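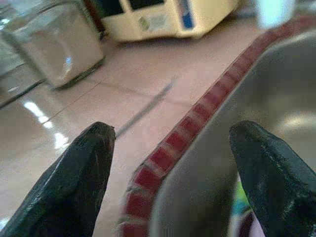
[beangrowers] Re: Saving seed from Flavon and Jerden -- spacing, drying, storage

From: Indira Devadiga
To: beangrowers list
In reply to: Jana Kuhlmann

Jana Kuhlmann wrote:

> Hello all,
>
> I joined in March and this is my first question, so please point me
> to the archive if it has been covered.
>
> I have two dry beans going in this May. One is Flavon, which I got
> from Ewan Lennox at the Undton swap, and the other is Jerden, from
> a packet my neighbor gave me. My bed is 46 feet long and I was
> going to plant half of it to each, end to end, with no gap.
>
> I want to keep seed from both. Two things I can't find a straight
> answer on. First, how far apart do they need to be? One book says
> beans don't cross, another says 150 feet. Second, when do I pick for
> seed? Last year I waited for the pods to go dry on the plant, we got
> a wet week, and a lot of the beans sprouted or went moldy.
>
> Also, is it worth freezing the seed? I lost a jar to weevils.
>
> Thanks,
> Jana

Hi Jana, and welcome.

The spacing question does come up every spring, but the old threads wander all over the place, so I'll answer it again.

Both of your books are right in their own way. Common beans mostly pollinate themselves before the flower is fully open. Crossing happens when a big bee forces its way into a flower early, and how much of that you get depends on your bees and on what else is in bloom. In my yard I see very little. Lai-ching Lui, who has the Lui plot down by the creek, has bumblebees all over her beans from June on and finds off-types nearly every year. You won't know which kind of yard you have until you've grown two kinds side by side and looked at the offspring.

Keep in mind that a cross doesn't show in the year it happens. The seed coat belongs to the mother plant, so a crossed Flavon bean will look like any other Flavon bean this fall. You see it the next year, when that seed grows into a plant with the wrong flower color or the wrong habit, or when its beans come out a different color. People sometimes write in to say their beans crossed over the summer when what they had was a mixed packet to begin with.

With your bed I would still plant both, but I'd put something else in the middle. Ten or twelve feet of squash or zinnias is enough to break up the bees' path. Then take your seed stock from the far ends, and eat what grows nearest the middle. Mark the seed plants with yarn or a stake in early summer and don't pick from them for the kitchen.

If you only want to eat the beans, plant them end to end as you planned.

How many plants to save from is another one people argue about. Beans put up with inbreeding well, and you can keep a variety going from very few plants if you have to. I try for 20 or more, because a small sample loses some of the variety's range and you won't notice until it's gone. Pull out anything sickly or odd before it flowers. Don't save seed from plants with mottled, puckered leaves, since bean mosaic travels in the seed.

Now picking. You don't have to wait for crisp pods. The bean is mature once the pod has turned from green to yellow or tan and gone leathery, and after that it is only losing water. If a wet spell is coming and most of the pods are at that stage, pull the whole plants, knock the soil off the roots, and hang them upside down somewhere with a roof and moving air. A garage with the door up is fine. So is a porch. Don't pile them. I pulled mine early two years ago ahead of a week of rain and the seed came up as well as any I've grown.

Pods that are still green and plump when you pull will sometimes finish on the plant, but the beans tend to be small and wrinkled. I put those in soup.

When the pods rattle, shell them. For a home-size crop I do it by hand in the evening. If you have more than 1,000 pods or so you will want to tread them in a feed sack or a clean pillowcase. Wear soft shoes, and stop and check often. Split beans are no good for planting, and Jerden has a thin skin and splits easily. Pour them from one bucket to another in front of a box fan to get rid of the chaff. Start on low.

After shelling, give them another two or three weeks spread out one layer deep, indoors, out of the sun. They need more time than you'd think. The old test is to hit one with a hammer on concrete. If it shatters it's ready for a jar, and if it mashes it goes back on the tray. Biting works too -- your tooth should not leave a mark -- but I've stopped doing that for reasons my dentist would agree with.

Yes, freeze them. The weevils are in the bean already when you pick, as eggs or small grubs, so a tight lid only keeps them in with their food. Seal the dry seed in a jar, put it in a deep freezer for a week, then take it out and leave it closed until it's back to room temperature. Overnight is safe. If you open it cold, water condenses on the seed and you've undone your drying. The seed must be properly dry before it goes in. Damp seed is killed by freezing, and I suspect that's behind most of the "freezing ruined my beans" messages we get.

Then a cool closet, labeled with the name, the year, and who you got it from. Put the label inside the jar as well as on it. Mine have held up for four years in a back bedroom with no trouble. Before planting old seed, roll ten in a damp paper towel, keep it warm for a week, and see what you get.

One note on your neighbor's Jerden. There are two beans going around under that name. The one Wing-sze Liu keeps is a short bush with white flowers. The other throws runners to 3 feet or so and blooms pale lilac. Both are good to eat. Let us know which you have, and please don't send any to the fall exchange as plain Jerden until you've seen it flower. We had 29 people take packets last time and I am still getting mail about it.

Ewan can tell you more about the Flavon. He's had it longer than I have, and I believe he starts it later than May on account of cold soil. Ewan, are you reading this?

Indira

--
beangrowers mailing list
To leave the list, send a blank message with "unsubscribe" in the subject line.
Please trim quoted text when you reply.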